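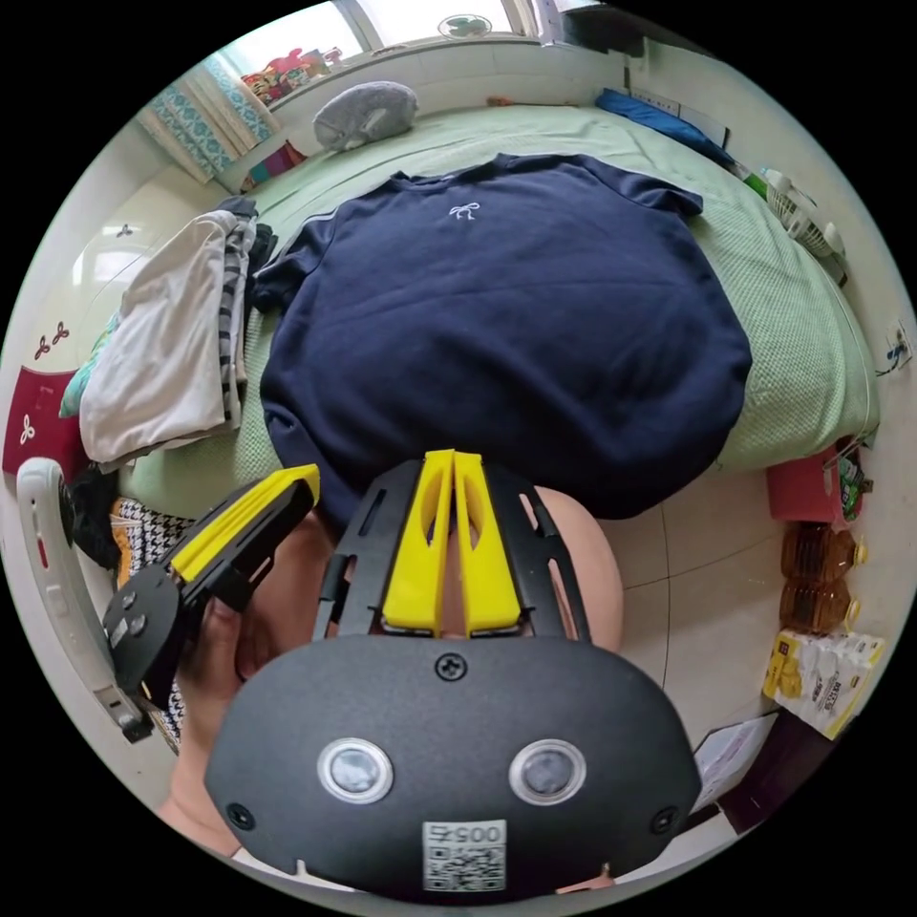
STUDENT PROJECTS / Consumer Science

Where do our sweatshirts go? Clothing life in Pimomville households

Background
Our group wanted to know how long people keep ordinary clothes and what happens after. Everyone says fast fashion is bad but we couldn't find anything local on it. So we made a survey. We picked sweatshirts as the main item – almost everyone owns one, they last a while, and they are not underwear (we got a no on underwear).

Method
Paper survey, two pages. 100 copies handed out at the Helora bus stop, the library and the school front office. 81 came back filled in enough to use. Questions were on age of the oldest sweatshirt, how often it gets washed, why the last one was gotten rid of, and where it went. We also phoned both places in town that take used clothing, Oravec Thrift and the Dilon Street drop box people. Oravec called back. Dilon did not, we tried three times.

Results
Most common reason for getting rid of a sweatshirt was stains, then size. Holes came third, which suprised us. A lot of people wrote in cuffs. Stretched cuffs, frayed cuffs, one person just wrote "CUFFS" and underlined it. We should of had a box for that.

Older people kept things longer. Not a big shock. Parents of small kids got rid of the most but mostly by handing down to cousins and neighbors, so it is not really waste, at least not yet.

Washing: nearly everybody washes on warm. Few people turn things inside out. The ones who did also had the oldest sweatshirts, but it was a small group and we can't say one causes the other.

Oravec told us they get close to 2,000 pieces of clothing in a busy month and put out 1,000 of them. The rest goes to a rag buyer. December is the worst month for space because people clean out closets before the holidays. Dark colors sell faster than light ones – they think it's the stains again. Plain ones sell better than ones with a team or company name on it.

Problems
Some people answered for the whole family and some only for themselves, and the form didn't say which. Question 6 had two questions in it. Also the bus stop was a bad idea, people's buses came and we lost pens.

We never asked what anything cost. Big gap. Somebody who paid a lot might keep it longer and we have no way to check.

If we did it again
Ask about price. Split question 6. Add cuffs. Get the Dilon people on the phone earlier, or go in person. Maybe weigh the bags at Oravec over a whole month instead of going by what they remember.

Survey form and tally sheets are in the folder in the back of the classroom, bottom shelf.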